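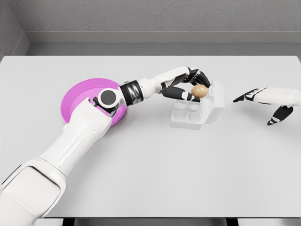
Egg packing task in the simulator: left hand holding the egg over the four-cup carton, right hand open.

# Zelida egg carton task

This folder contains the simulated part of Zelida, a two-armed robot I am building in my garage and, when I need the bigger bench, in the Dadmont shared workshop. The real arms are not finished. Until they are, I practise everything in the simulator, and I share the recordings so that other home builders do not have to start from zero.

## The task

One egg, one small plastic carton, one table. The lid of the carton is open at the start and all the cups are empty. The robot must take the egg between thumb and fingers of the left hand, bring it above the carton and put it down in one of the cups. The pink plate on the left side of the table is where the egg begins. It is not part of the score.

The right hand is allowed to hold the carton steady, but it is not obligatory. In most of my recordings it waits open, a little above the table.

## What is inside

- `episodes/` — 98 recordings, one file for each try
- `scene/` — table, walls, plate, egg and carton models
- `notes.txt` — my remarks, partly in Latvian, sorry for that

Of the 98 recordings, 14 are failures. I kept them on purpose and marked them with `fail` in the file name. Usually the egg slips when the wrist turns too quickly, or it lands on the wall between two cups and rolls out.

Each recording is about 60 seconds long. I controlled the arms by hand with two old game controllers, so the movement is not very smooth.

## How to run

Install Flurow first, then copy `scene/` into its models folder. Start it with `run_scene egg_carton` and choose a recording from the menu. If the egg falls through the table, your time step is too big. Make it smaller and load the scene again.

## Known problems

The egg is too strong. You can squeeze it as hard as you wish and it will not break, so please do not take my grip values for a real egg. I tried them on 3 real eggs with a test finger at the workshop and cleaned the bench afterwards.

The plastic of the carton is stiffer than a real one. The hinge of the lid has no friction either — if you bump it, it can close by itself.

The colour of the table is light grey everywhere, and the light never changes. A program that learns only from these recordings will probably be confused in a normal kitchen.

## Licence and thanks

Use it freely, also for paid work, but keep my name in the file. The carton model was drawn by Tamošiūnaitė, who also corrected the size of the cups after my first eggs did not fit.

Aigars Liepiņa, July 2019

Related items

Zelida left hand: printed parts and screws
Zelida plate stacking task
Flurow settings for slow computers
Dadmont workshop: bench booking and tool list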